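Wood has lines in it, and the lines have a name. They are called the grain. You can find grain on doors, floors, pencils, chopping boards and the sides of old boxes. This page explains how it gets there.

## A tree grows outwards

A tree trunk gets fatter every year. The new wood is added on the outside, just under the bark, in a very thin layer of living cells called the cambium. The wood in the middle is the oldest part of the tree.

In spring the tree grows quickly. It needs a lot of water for its new leaves, so it makes wide cells that let plenty of water through. Wood made in spring is usually paler. Later in the summer the tree slows down and makes smaller cells with thicker walls. That wood is harder and often darker. In winter, in cold countries, the tree stops growing until the next spring.

One pale band and one dark band together make one year. If you look at a stump you will see the bands as rings. A stump with 21 rings comes from a tree that was 21 years old. Some trees live for more than 200 years, and their rings can be so narrow that you need a magnifying glass to count them.

## From rings to stripes

A plank is cut along the trunk, from one end towards the other. The saw goes through the rings lengthways, so they come out as long lines.
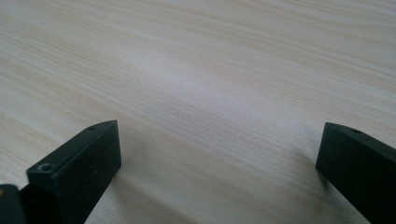
The shape of the lines depends on where the saw went. If the plank was cut straight through the middle of the trunk, the lines are close together and nearly straight. If it was cut nearer the side, the lines are wider apart and make tall arches. Carpenters call the first kind quarter sawn and the second kind plain sawn.

Trees are not perfectly straight, either. A trunk may lean, or twist a little as it grows, and then the lines bend too. Where a branch grew out of the trunk there is a knot, which is a round, dark patch. The grain flows round a knot in the same way that a stream flows round a stone.

## Why grain matters

Wood is made of tiny tubes that run up and down the trunk. It splits easily between the tubes, but it is hard to snap across them. This is why a log is chopped from the end. A ladder rung has its grain running along its length, so that it can hold a person's weight.

Wood also swells in damp air and shrinks in dry air. It does this much more across the grain than along it. A wooden door may stick in wet weather for this reason.

Some things that look like wood have only a thin sheet of real wood on top, called veneer. Others have a printed pattern. One clue is the end of the board. In solid wood, the lines on the top join up with lines on the end.

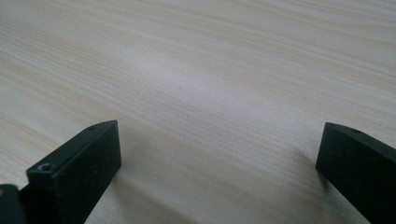 So-yul Ra asks whether trees in hot countries have rings as well. Some do and some don't. Where it is warm and rainy all year, a tree may never stop growing, and its rings can be faint or missing. Where there is a wet season and a dry season, the tree may make a ring for each wet season.

## Try it yourself

You will need a sheet of thin paper, a wax crayon and a piece of rough, unpainted wood.

1. Lay the paper on the wood and hold it still.
2. Rub the side of the crayon gently over the paper.
3. Lift the paper and look for the lines.

Try a different piece of wood and compare the two rubbings. Write on the back where each one came from.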